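Hand-held gripper comparison - gallery and bench notes
Posted 29 March 2021 by Hubert Kaczmarczyk

Gallery | Notes | Parts | Contact

The page covers the second round of the hand-held gripper comparison. The first round, in October, covered stiffness and camera mounting on a bare bench and is on its own page. This round covers finger pads, linkage play, trigger feel and two-handed use. The notes come first. Readers who only want the gallery can scroll to the bottom.

Tools under test

Two hand-held designs went through the full set. The Levthorpe uses a pair of mirrored linkages and closes the jaws symmetrically. The Prilitz drives one side directly and pulls the other side along through a link. Both are passive: the operator's hand supplies all of the force, the camera rides above the jaws, and the recording is used later to drive an arm with matching fingers. The arm is not part of this round. Georges Masri will run the arm side when the matching fingers have been cut.

Both tools were printed from the makers' files at the same settings and assembled with the same screws. No part was sanded or shimmed before the first session. Play that appeared later was left alone until the end of the set and then measured.

Pads

Three pad types were tried: a smooth cast pad, a ridged pad, and a ridged pad in a softer grade. The smooth pad had the best grip on clean, dry plastic and the worst on anything with dust on it. It also picked up lint from cloth within a few cycles and had to be wiped. The ridged pad gave up a little on flat plastic and was better on everything else. The soft ridged pad folded at the tip when the object was narrow, and the fold showed up in the jaw width reading as an object thinner than it was.

The ridged pad in the standard grade was kept for both tools from that point on. Ridge direction matters. With the ridges running across the finger, a light object stays put when the tool is raised but will roll out sideways if the tool is turned at the wrist. With the ridges running along the finger it is the other way around. We stayed with across.

Pad alignment was checked with a strip of paper between the closed pads. On the Levthorpe the strip was held evenly from base to tip. On the Prilitz it was held at the tip and could be pulled out at the base. A longer link would correct it, and Anwara Siriwardena has drawn one, but it was not fitted in time.

Linkage play

Play was measured at the fingertip with a dial gauge, jaws half open, pushing lightly each way. Each tool was checked new, after 200 closing cycles and again after 400. The Levthorpe was unchanged at the first check and had loosened slightly at the second. All of the change was at the screw joints, and tightening brought it back. The Prilitz loosened earlier, and tightening did not bring it back, which points to wear in the printed hole. Metal bushings are the obvious fix. They add weight at the front, where neither tool has any to spare.

Overtightening is the more common fault. A screw that is a quarter turn too tight makes one side lag the other, and the jaws then push the object sideways before they hold it. The operator corrects for this without noticing. It is visible in the recording as a small lateral hook just before contact. If you see the hook in your own data, check the screws before blaming the operator.

Thread locker was used on the second assembly. Use the low-strength grade and keep it off the plastic.

Trigger and handle

The Prilitz handle is longer and suits a large hand. Pichit Wiriya, who has the smallest hands here, could close it fully only by shifting his grip, and the shift moves the camera. The Levthorpe handle is shorter and everyone could close it. Its return spring is stiff, though, and after a long session the jaws were being opened late. A weaker spring was fitted for the last sessions with good results. The maker's spring is still listed under Parts, along with the one we swapped in.

Both triggers have a dead zone at the start of travel. On the Levthorpe it is short and repeatable. On the Prilitz it depends on how worn the joint is, so the reading for "fully open" drifts over a day. Zero it at the start of each session and again after any break.

Two-handed use

Most of this round was done with one tool in each hand, or with two operators at the same table. The mirrored linkage helps here. It leaves the same clearance on both sides, so left and right tools can come in to the same object without one of them needing a different approach. With the Prilitz the driven side is bulkier, and the tools touched whenever both driven sides faced inward. Swapping hands cured that and made the camera cables foul each other.

Cable routing deserves more attention than either maker gives it. A cable that leaves the tool at the back of the handle pulls on the wrist. A cable that leaves at the side catches on the table edge. We ended up with a strain loop on the forearm, held by a fabric strap, and a single run from there to the recorder.

Camera and controller

The same wide lens was used on both tools. It darkens toward the corners, and the calibration file masks that region. The fingers must sit at the bottom of the view and must both be visible at full opening, otherwise the jaw width cannot be read from the pads. On the Levthorpe this worked with the stock mount. On the Prilitz the mount had to be tilted down by 5 degrees, and some of the view ahead of the tool was lost.

Exposure was left on automatic for the first sessions and fixed afterward. With it on automatic, turning toward a window changed the brightness of the pads enough to upset the width reading. Fixed exposure is less comfortable to look at and gives better numbers. Fast arm swings smear the background either way, while the fingers, which move with the camera, stay readable. The tracker copes with a short swing. It does not cope with several in a row, and operators were asked to pause between moves.

The Nuda controller logs trigger position, camera frames and a button press on one clock. It was reliable. Its one fault was a connector that works loose on the recorder side, and a drop of hot glue dealt with it. Fikri Nasution compared its timestamps with those from our older logger and found no drift worth correcting. The older logger has been retired.

Objects

The set was kept small on purpose: light toy food, rolls of tape, folded cloth, and a few rigid blocks. Toy food is a fair test of pads. It is smooth, tapered and light, and a tapered object tends to squeeze forward out of jaws that close at an angle. Tape rolls are a test of opening width and approach. Standing on edge they roll, lying flat they are low, and in both cases the inner hole tempts the operator to put one finger through it. That grasp was allowed but tagged separately.

Cloth on the table changes the result. Fingertips that slide cleanly along a bare surface will drag a cloth, and the object moves with it. Approach from above and close before lowering the last bit. Sessions on bare and covered surfaces were logged under different tags and should not be pooled when comparing pads.

Result so far

For our use, the Levthorpe with ridged pads and the weaker spring. The Prilitz has the better handle for some hands and a wider opening, and with bushings and the longer link it would be worth a third round. The parts for that have been ordered through Gunawan, who also supplied the pad material.

Open items: bushing weight, ridge depth, and a guard for the screw heads, which catch on loose sleeves. Corrections to any of the above are welcome through the contact page.

Gallery

Ridged pads over a covered table, second tool raised
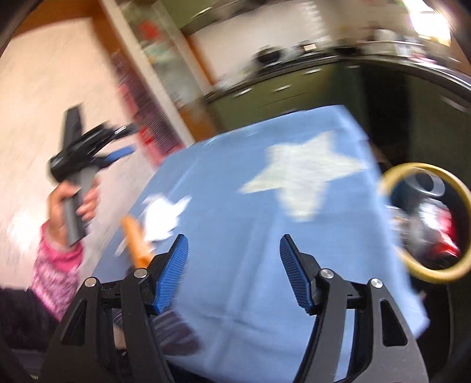

The guard for the screw heads will be printed in the same material as the linkage, in a low profile so that it does not reduce the opening. Files go up under Parts once the fit has been checked on both tools.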